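Lodari opens repair counter for bags and luggage in Vodbridge

For release: November

Lodari, the bag and luggage retailer, will open a repair counter at its Vodbridge shop on Saturday. The counter will mend bags of any make, whether or not they were bought from Lodari, and will be open during normal shop hours, with the last bag taken in at 5.30 p.m.

The service covers zips, straps, buckles, handles, linings and torn seams. Wheels and telescopic handles on suitcases can be replaced where parts are available. Leather bags will be accepted for stitching and new fittings, but the counter will not dye or recolour leather.

Customers can bring a bag in without an appointment. Staff will look it over, give a written price and agree a collection day. Work will not start until the customer has accepted the price. There is no charge for the quote, and a customer who decides against the repair can take the bag home the same day.

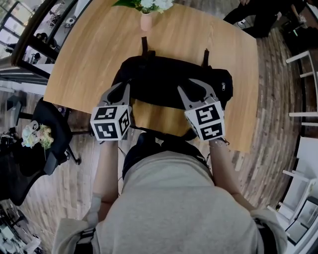 Prices start at £6 for a replacement zip puller or a single buckle. A full zip on a rucksack costs £24, including the zip. Shoulder straps are priced by width and length, and a list will be on display at the counter and on the Lodari website. Repairs are guaranteed for 20 months against faults in the work or the new parts. The guarantee does not cover damage to other parts of the bag.

The counter follows a trial at the Vodbridge shop earlier in the year, when repairs were offered on weekday mornings only. In that time the shop took in some 1482 bags. Broken zips were the most common fault, followed by straps that had pulled away from the body of the bag. School rucksacks made up the largest group, with a steady number of work bags and a few musical instrument cases, which the counter will continue to accept.

Nhung Cù, manager of the Vodbridge shop, said: "People were coming in for a new bag when the one they had only needed a strap stitching back on. We would sooner mend it if it can be mended. Mornings did not suit anyone with a job, so the longer hours were the first thing we asked for."

The bench work will be led by Khải Khổng, who ran the trial. Two trainees have joined him and will learn machine and hand stitching over the winter. Thread, webbing and zips will be supplied by Özkan, and replacement buckles by Stedo.
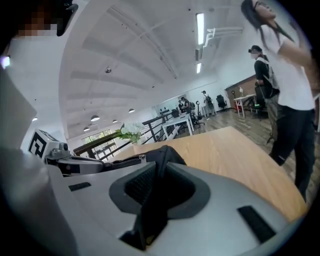
Hậu Ông, asked about the trial, said that a strap mended in the spring had held up well through daily use — but that the wait for collection had been longer than expected, and a text message when the bag was ready would have saved a wasted trip. Lodari has since added text messages to the service. Customers who would prefer a telephone call can ask for one when they leave the bag.

Bags should be emptied before they are handed in. The shop cannot store personal belongings, and anything left in a pocket will be returned in a sealed envelope with the bag. Very dirty or wet bags may be refused until they have been cleaned and dried.

Finished repairs will be kept for six weeks. After that the shop will write to the customer before taking any further step.

Notes to editors

The counter is on the ground floor, to the left of the main entrance, with step-free access from the street.

Lodari sells bags, luggage and travel accessories. Its other shops will take in bags for repair at Vodbridge from the new year — delivery both ways will be included in the price.

Press enquiries: Kiều Đinh, Lodari press office, Vodbridge.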